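Site visit: Dromari tabletop workshop and sample rooms, Junport

The visit took place on a Thursday in November. Our group had 17 places, all filled, and was split in two at the gate. The first half went to the finishing hall with Lajos Szilágyi and the second to the sample rooms with Sándor Pap. The halves changed over at lunch. I was in the second half, so the order below is the order in which I saw things.

Access and arrival

The Dromari building is at the harbor end of Junport, behind the old Enar cold store. The bus stops at the cold store gate, and the walk from there is unpaved for most of its length. Visitors sign in at the side door. The front door is used for deliveries until 10 in the morning. Safety shoes are required in the finishing hall and are not required upstairs. Loan pairs are available, but the larger sizes had run out by the time our half reached the rack.

Sample rooms

The sample rooms are on the upper floor and are kept for surfaces that have left the finishing hall and are in ordinary use. Pap's department wants to know what a pale tabletop looks like after months of drinks, tools, wrappers and general handling. No panel is cleaned on the day before a visit. He told us this twice, and the state of the surfaces supported him.

The room where we spent the most time has a large cream table set close to a pale wall, with a darker gray wall on the right. The top is in two sections with a thin joint between them. Making a top in two sections simplifies transport up the stairs, which have a half landing that will not take a full-size slab. It also puts a joint in the middle of a surface that people put drinks on, and most of the questions from our group concerned that joint.

Dromari fills such joints with a flexible compound supplied by Vincze. The compound is pressed in with a spatula, left overnight and trimmed flush. On darker tops it is tinted to match. On cream tops the tint has been a problem, and the joint tends to read as a dark line whatever is done. Pap considers this acceptable provided the line is straight and the two sections are level to the touch.

Dark drinks are the hard case for a pale finish. Cola and red wine behave differently on it: cola dries to a sugar film that lifts with warm water, and wine leaves color in any scratch that has gone through the top coat. Foot rings from stemmed glasses are easier to remove than drips that run down a bottle and collect under it.
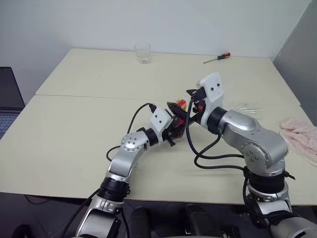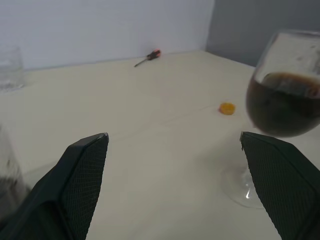
Cream top, upper floor, with a stemmed glass in the second view and a capped bottle in the third.

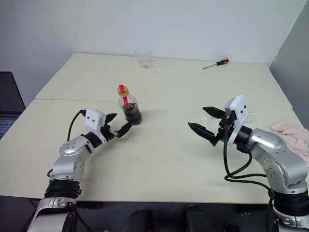 The matte finish on the cream tops is a water-based lacquer, applied in three coats with a light sanding between the first and second. Two years ago the department tested a satin version. It cleaned more easily but showed every scuff under side light, and it was dropped. Fine lines in the matte version are left alone unless they can be felt with a fingernail. Those that can be felt are logged on a paper sheet kept on the back of the door, with the date and the initials of whoever found them.

One visitor asked whether coasters were used. They are not, as the log would then record very little.

Finishing hall

After lunch we went down to the hall. Szilágyi is responsible for the spray line and the drying racks. The line handles 130 panels in a full shift, and the racks are the limiting factor. Each panel stays on the rack for 30 minutes between coats at the normal hall temperature, longer in damp weather. On the day of our visit the harbor doors were shut and the extraction was running at its higher setting, which made the talk hard to follow from the back of the group.

Panels are inspected under a raking lamp at the end of the line. Rejects are marked in pencil on the underside and returned to sanding. Szilágyi showed us a rejected panel with dust inclusions near one corner, and a passed panel next to it. I could see the difference only with the lamp on. He explained that the edge banding is done before lacquering on the cream range and after it on the oak range. The reason is historical: the two ranges came from separate workshops that were combined on this site, and the oak jigs have never been altered.

The repair bench at the far end was the most useful stop for anyone who maintains this type of surface. The recommended procedure for a wine mark is a damp cloth, then a mild soap solution, then a second damp cloth, with no abrasive pad at any stage. A melamine sponge will remove the mark and also change the sheen, and the change cannot be reversed without recoating the whole section. Sample cards showing this effect were passed around, and we were allowed to keep one per person.

Practical notes

The canteen is shared with the neighboring firm and takes cards only. Photography is allowed upstairs and not in the hall. Visits run once a month outside the summer, and places are booked through the Dromari front office. The afternoon half finishes later than the printed schedule states, and anyone relying on the last direct bus from the cold store should ask for the morning slot in the hall.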